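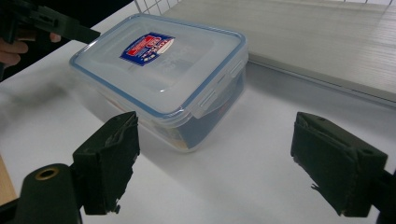 Hand-held grippers at the work table, with a lidded container between the fingers.

Elba Mansilla keeps a spreadsheet of lids. It has a column for the kind of closure, a column for how far the tab sticks out when it is open, and a column headed "annoying," which is filled in with a number from one to five. She says the last column has been the most useful one.

Mansilla leads the collection side of a project at Dristaro on teaching robot arms to handle ordinary kitchen and pantry goods. The method is simple to state. A person holds a gripper in each hand and does the job: opens a box, moves a jar, puts something away. Each gripper carries a camera that looks out past its own fingers. The recordings are then used to train a policy that runs on a pair of arms fitted with the same fingers. No arm is involved until the very end.

"We used to do it by remote control," she said when we spoke in the lab's upstairs kitchen. "You sit in a chair, you drive the arms, you wait for the arms. A good operator could get through a container in a couple of minutes and then wanted a rest. With the hand tools the same person does it at close to the speed they would do it at home."

The group has put out a short report on its first full set of recordings, 3521 of them, all made at tables by people holding the tools. I asked her what the main result was.

"That the two-handed tasks need more variety than the one-handed tasks, and less of everything else," she said. "If you want the arm to pick up a box, you can record the same four boxes all day and it will do a fair job on a fifth. If you want it to hold a box with one hand and open a latch with the other, four boxes gets you nowhere. It learns those four latches."

The evidence for this comes from a comparison the group ran in February. They trained one policy on 1000 recordings made with a small set of containers, and another on 800 recordings made with a much wider set. The second one had less to learn from and did better on containers neither had been trained on. Mansilla is careful about how far to take it. The tests were run on one pair of arms in one room, and the containers were all hard plastic with latched lids.

"I would like somebody else to do it in a different building," she said. "Our light is very even. Our tables are white. I don't know what happens on a dark counter under a window."

Clear plastic has been a subject of its own. Yaroslav Chornovol, who does most of the training runs, joined us partway through with a sandwich and a laptop. He told me the early policies closed the fingers too late on anything see-through.

"It was going for what was inside," he said. "You have a clear wall, you have something dark behind the wall, and the network likes the dark thing. So the fingers come in aimed at the contents and they hit the wall. With an empty container it was worse in a different way, it would hover."

They did not change the model to deal with this. They changed what went into the containers. Operators now fill them, empty them and swap the contents between recordings, so that the same box turns up with many different things in it. Chornovol thinks this was the cheapest fix they made all year. He also thinks lid glare still causes a fair share of the failures, and he has no fix for that yet.

I asked about the fingers, which look worn on most of the tools I saw. The padding on them is soft and dark, and it creases and frays with use. Mansilla said there was a long argument about this, and that it has not ended. One side wanted fresh padding every week so that all recordings would look alike. The other side, which included her, wanted to leave it alone.

"The robot's fingers wear too," she said. "If all it ever sees is neat fingers, then the first time the padding folds over it has something in view that it has never seen. I'd keep them ragged up to the point where they start to slip. Áine disagrees with me, you should ask her."

Áine Mac Suibhne, the group's mechanical engineer, was downstairs. She does disagree.

"Looking ragged is fine, gripping ragged is the problem," she said. "A person holding the tool feels it slip and squeezes harder. They don't notice that they've done it. So you get a recording where the fingers close more than they should for that object, and the arm copies it. I've seen it crack a lid." She would like the pads changed on a fixed schedule and the old ones kept for a separate set. For now the rule is that a pad comes off when the operator asks.

The operators matter more than I had expected. There are 15 of them, working part time in shifts. They were given very little instruction at first. The idea was that natural movement was the whole point of using hand tools, and that training people would spoil it. That turned out to be half right. People who had never seen an arm move did things an arm could not follow. They twisted their wrists past any joint limit, and they steadied a container with a forearm. Some of them lifted a tool out of the way so fast that the tracking was lost.

Now each operator spends a morning watching the arms play back recordings, good and bad. Constanza Insaurralde, who has been recording longer than anyone else there, told me that morning changed how she worked.

"You see your own hands, only it's a machine and it's struggling," she said. "I was coming in from too high with the left. I didn't know. I saw it bump the same corner over and over and I thought, well, that's me."

She had opinions about the containers as well. Lids with a locking tab on each side are slower than they look, she said, and the trick is in the hand that isn't doing the opening. "You hold the body low down, and you don't squeeze. If you squeeze, the lid grips tighter. With your own fingers you never think about it."

That point has made it into the report under a drier heading. When the group looked at which recordings helped most, the holding hand explained more of the difference than the opening hand. Recordings where the holding gripper stayed low and still were worth more than recordings where it moved around, even if the lid came off in both. Mansilla said they had not planned to measure it. Chornovol had sorted the failures by hand on a slow afternoon and the pattern was there.

I asked whether failures are kept. They are. A recording in which the lid won't open, or the container slides away, is marked and stored apart. Some are used to train a second, smaller network whose only job is to say whether things are going badly. On the arms it works as a stop signal. "It stops too often," Mansilla said. "It is a nervous little thing. But I'd sooner have that than a container on the floor."

Next on the list are soft packages and screw tops. The screw tops worry her. A person regrips several times without looking, and the view from each gripper is mostly blocked by the other one while they do it. The group has tried a third camera over the table and is not happy with it, as it means the recordings can only be made at a table with a third camera.

"The good thing about the tools is you can put them in a bag," she said. "The minute you need a stand and a cable and someone to line it all up, you're back to bringing people to the lab. I want to send a pair home with Constanza and see her actual cupboards."

Insaurralde, for her part, said she would have to clean them first.

The recordings and the container list will be released later in the year, once the labels have been checked a second time. The "annoying" column will be included. Mansilla said there had been some discussion of giving it another name.

Interview by Nahuel Cisternas

Last updated: 2021-05-28

Contact the editors | Copyright Sinurholm, all rights reserved | Back to top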